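Carov brings back banded damask wallpaper, with a marbled floor to go under it

2018-10-15 | By the owner, Carov Wallcoverings
3 min read

STONEN — I've been putting off writing this until the rolls were on the shelf, and now they are, so I can finally say it: Carov has a new wallpaper. It's called Damasceno, it's a pale gray paper with dark ornamental damask running across it in horizontal bands, and you can buy it starting today from our shop in Stonen or by mail order.

If you've shopped with us before, you may remember that we used to carry a damask. It was an all-over pattern, very full, and it sold well to people with big dining rooms and hardly at all to anyone else. I kept hearing the same thing at the counter. Folks loved the scrolls and the leaves but were scared of living inside them! So in May we sat down with the old drawings and started pulling the pattern apart, and what we ended up with is a paper that has plenty of quiet gray between one band of ornament and the next.

I like it best on three walls with the fourth side open, because the bands carry your eye around the corners and you get the whole pattern at once. That does mean the corners matter. Start your first drop from a plumb line, match the bands before you trim, and check the match again at eye level once the second strip is up. A band that's off by a hair on one wall will be off by a lot more when you get to the third (ask me how I know). We put a printed hanging guide inside every roll, and we wrote it ourselves, in plain English, with the steps in the order you'll need them.

Then there's the floor. We don't usually do floors. But every time I pinned up a sample I found myself wanting something warm at the bottom of it, and gray on gray was looking pretty chilly to me. Our friends at Workar had a beige marbled finish in their range that I'd walked past a dozen times, and when I finally laid a sample down under the paper I was sold on the spot. The beige takes the edge off the gray, and the marbling is soft enough that it doesn't pick a fight with the damask. The two of us agreed to offer them together, and you can order both on one form.

A few practical bits. The first run is 2000 rolls, all printed in one batch, so the gray will match from roll to roll as long as you buy from this run. Please order what you need for the room plus one extra — bands eat up more paper in the matching than a plain does. A roll is $40. The order code for the paper is 2355 and for the floor it's 117, and if you mix those up we'll call you before we ship anything.

Samples are free for both, and I'd really urge you to get them. Tape the paper up, set the floor piece under it, and leave them there for a few days so you see them by morning light and by lamplight. Gray papers change a lot over a day. 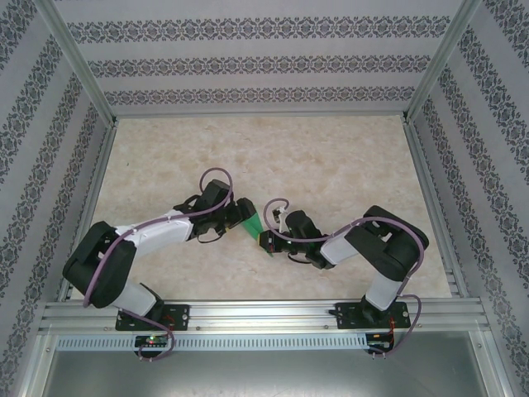 Stores that want to carry Damasceno can write to the Stonen shop for the trade sheet, and we'll send a sample book along with it. We're also happy to lend the original drawings for window displays, as long as they come back flat.

Recent news from Carov
Hanging paper in a room with no square corners
Stonen shop: new winter hours
Five grays we keep going back to
How to store leftover rolls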